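Posted in: Robotics / Simulation
2018-07-29 – by the Sivura tooling notes

1/ This week I moved our planner Nundov to the simulated room. Same arm model, new collision checker.

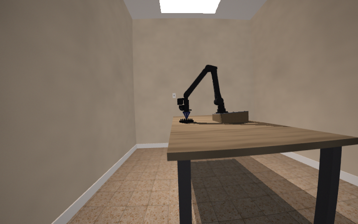
2/ Planning time went from 191 ms to 70 ms. I am happy, but I do not trust it yet – the old checker was slow and also more strict.

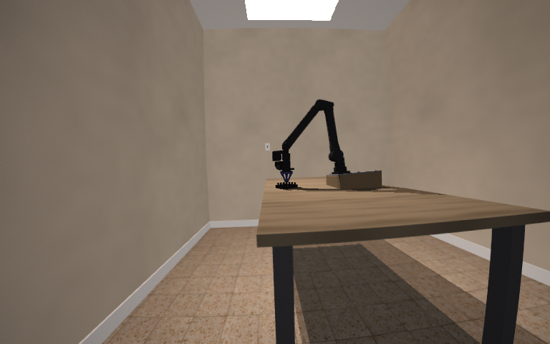
Gripper down at the small black object.

3/ Next I want to compare joint paths between the 2 checkers, seed 1252.

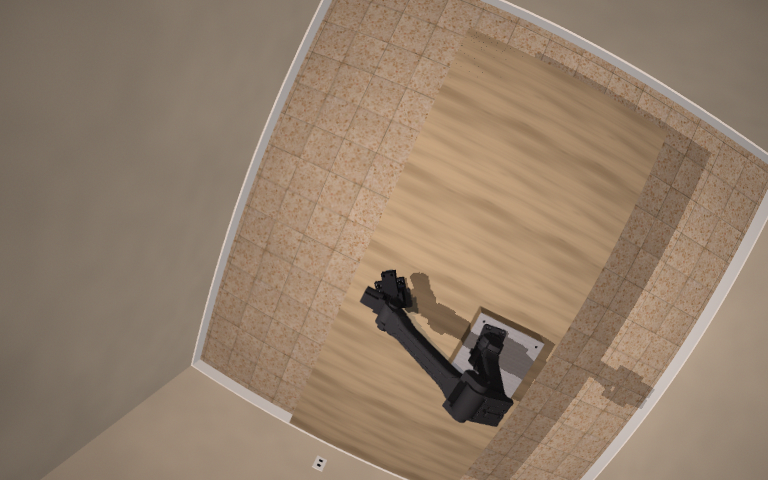 Arm over the table, gripper holding nothing.

4/ Logs will follow when they are clean.

Comments
– Which margin do you use for the table?
– Please share the seeds also!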